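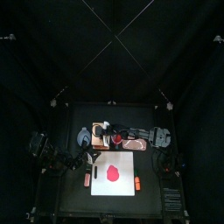 4. 下ごしらえ台をととのえる

台の組み立てと水平の確認が終わったら、いよいよ道具を並べます。Koritellの下ごしらえセットでいちばん楽しいところです! 置き方が決まると、野菜を切るのも、混ぜるのも、片付けるのもぐっと楽になります。少し時間に余裕のある日に、ゆっくり試してみてください。

基本の考え方は「まな板は手前、器は奥に一列」。これだけです。慣れてきたら好きなように崩してかまいませんが、最初の何回かはこの並びで使ってみることをおすすめします。

4-1 天面を拭く

1. 台の上のものをいったん全部よけます。
2. 固くしぼった布で、奥から手前に向かって拭きます。
3. 乾いた布でもう一度拭き、水気を残さないようにします。

注記:濃い色の天面は、粉や塩、白いパンくずがとてもよく見えます。気になるという方もいらっしゃいますが、拭き残しがすぐ見つかるので、使っているうちにこれが気持ちよくなってきます。反対に、しょうゆやコーヒーのしずくは見えにくいので、手のひらを軽くすべらせて確かめてください。

注意:クレンザーや研磨剤入りのスポンジは使わないでください。細かい傷が白っぽく浮いて、元に戻りません。

4-2 まな板の位置を決める

1. 台の正面に立ち、肩の力を抜いて両手を自然に下ろします。
2. そのまま肘を曲げ、手が楽に届くところにまな板を置きます。
3. まな板の四隅を順番に指で押します。がたつくときは、下にぬれ布巾を一枚敷きます。
4. 包丁を持たずに、切る動作を何度かしてみます。肘が何かに当たるようなら、まな板を少し手前に引きます。

白いまな板は濃い色の台の上でとても見やすく、夕方の薄暗い台所でもふちの位置がはっきりわかります。にんじんや青菜の色も映えて、切るのがうれしくなりますよ。ただし大根や玉ねぎ、豆腐は白に紛れます。こういうものを切るときは手元の明かりをつけましょう。

まな板の長さを測って、裏にメモしておくのもおすすめです。付属のすべり止めシートは一辺が289mmなので、はみ出す場合はまな板より少し小さく切ってください。はみ出したまま使うと、切りくずがシートの端にたまります。

注意:まな板を台のふちから出して使わないでください。端に力がかかったときに跳ね上がり、包丁が落ちるおそれがあります。

4-3 奥の列をつくる

奥の列には、切ったものを受ける器と、途中で手を伸ばす道具を置きます。

1. ボウルを列の端に置きます。右利きの方は左端、左利きの方は右端から始めると、包丁を持っていないほうの手で引き寄せられます。
2. その隣に、よく使う順に器を並べます。
3. 背の高いものは列の外側へ。真ん中に背の高いものがあると、その奥が見えなくなります。
4. 器と器のあいだに指が入るすきまを残します。詰めて並べると、一つ取るときに隣も動きます。
5. 最後にまな板の前に立ち、全部に手が届くか確かめます。届かないものがあれば、列ごと手前に寄せてください。

ボウルは軽いプラスチックのものがひとつあると本当に便利です。切ったものをまな板からそのまますべらせて入れ、片手で持ち上げて鍋へ。水色や黄色など明るい色のものなら、濃い色の台の上ですぐ目に入ります。

容量の目安です。

・二人分のサラダや和え物:1,000ml
・葉物をたっぷりの水で洗うとき:2,000ml

注記:水を張ったボウルは思ったより重く、引き寄せると水が波打ちます。水を入れてから動かさず、置く場所を決めてから注いでください。

注意:プラスチックの器に、火からおろしたばかりの油や煮汁を入れないでください。耐熱温度は器の底や包装の表示で確認できます。表示が見当たらないものは、冷たい食材専用にしておくと安心です。

4-4 試しに一品つくってみる

並べ終わったら、ぜひその場で何かつくってみましょう! きゅうりの塩もみのような簡単なもので十分です。

1. きゅうりを洗い、水気を拭いてまな板の上に置きます。
2. 薄切りにして、切れた分からボウルに移します。
3. 塩をふり、ボウルをまな板の横まで引いてきて軽くもみます。
4. しばらく置いているあいだに、まな板を拭きます。
5. 水気をしぼって盛り付けます。

このとき、手が止まったところを覚えておいてください。「塩に手を伸ばしたらボウルに袖が当たった」「切った分を移すのに体をひねった」など、小さなことで大丈夫です。引っかかったところだけを直して、もう一度つくってみると、びっくりするくらい手が軽くなります。

4-5 片付けて、次のために戻す

1. 器とまな板を洗い、立てかけて乾かします。
2. 天面を4-1の手順で拭きます。
3. 乾いた道具を、決めた位置に戻します。

位置を忘れてしまいそうなときは、マスキングテープを短く切って、まな板の角にあたるところに貼っておきます。長く貼りっぱなしにするとのりが残るので、週に一度は貼り替えてください。

注意:ぬれたまな板を台に伏せたままにしないでください。裏側が乾かず、においやかびの原因になります。

よくあるお困りごと

まな板がすべる
→ 天面かまな板の裏がぬれています。両方を拭いてから、すべり止めシートを敷き直します。

ボウルがくるくる回る
→ 混ぜる力で底が動いています。ぬれ布巾を輪にして下に置くと、ぴたっと止まります。

奥の列がいつのまにか増えている
→ とてもよくあります。一回の料理で一度も触らなかったものを棚に戻しましょう。

台の高さの変更については、98ページ「脚の調整」をご覧ください。交換用のすべり止めシートはKravchukの部品窓口でお求めいただけます。

当サイトでは、表示の改善と利用状況の把握のためにCookieを使用しています。設定はいつでも変更できます。 同意する 設定を変更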